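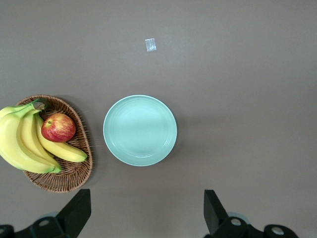 Words by Yanti Krishnan
Posted 2021-01-14 in Kitchen & Table

I have owned a lot of fruit bowls. Glass ones, a heavy stoneware thing that chipped the sink, a wire one that left dents in the pears. So when I say the Lisent oval basket is my favourite so far, please believe there has been competition!

It's a shallow woven wicker tray, light brown with a rim a shade darker, and the weave runs in a tight diagonal pattern right across the floor of it. I bought mine from Trastholm in October, in the larger of the 2 sizes, and paid £95 for a set: the basket plus 4 of the Sopacua plates in pale mint green. That is more than I would normally spend on something to put bananas in, and I dithered over it for ages.

The shape is what won me over. Round bowls are hopeless for bananas (they sit up on the edge like a hat, then slide off in the night). An oval with low sides lets a whole bunch lie down properly, with space left for an apple on top or tucked into the curve. We're a banana household, and I buy them with a bit of green still at the tips so they last, and the whole lot fits without any balancing. The low sides also mean you can see what you've got. With the old stoneware bowl there was always a satsuma at the bottom quietly turning to dust.

I like how it looks, too. Our table is a plain matte grey-brown and most things vanish on it or look grubby, but the wicker warms it up no end, and yellow and red fruit against that weave is lovely on a dark morning. The mint plate next to it is a happy match. I wasn't sure about the green when I ordered, as on the shop's page it looked closer to toothpaste, but it's much softer than that, and toast looks nice on it.

Now the grumbles. Crumbs and bits of stalk get caught in the weave and a cloth just pushes them further in. I use a dry pastry brush, or turn the whole thing upside down over the bin and give it a good thump. Don't soak it. The leaflet says a damp wipe only and I'd stick to that. Mine also came with a couple of loose ends poking out under the rim, which I snipped off with nail scissors. Not a disaster, but at this price I'd have liked someone at Lisent to do the snipping.

It isn't deep, either. If you get through oranges by the netful you'll have them rolling about the table, and you'd be better off with the Kaletthorpe bowl, which my sister has and which holds a frightening amount. She finds it too tall for her shelf, mind you.

The plates have been trouble-free. They've been through the dishwasher nearly every day and I can't see any marks on them. They are quite flat, so keep them for toast, cake and cut fruit and use something else for anything with gravy.

After 3 months the basket still sits flat and the rim hasn't loosened, even with me picking it up one-handed by the end, full, which I'm sure you aren't meant to do. I've got my eye on the smaller size for onions and garlic, if Trastholm ever get it back in stock.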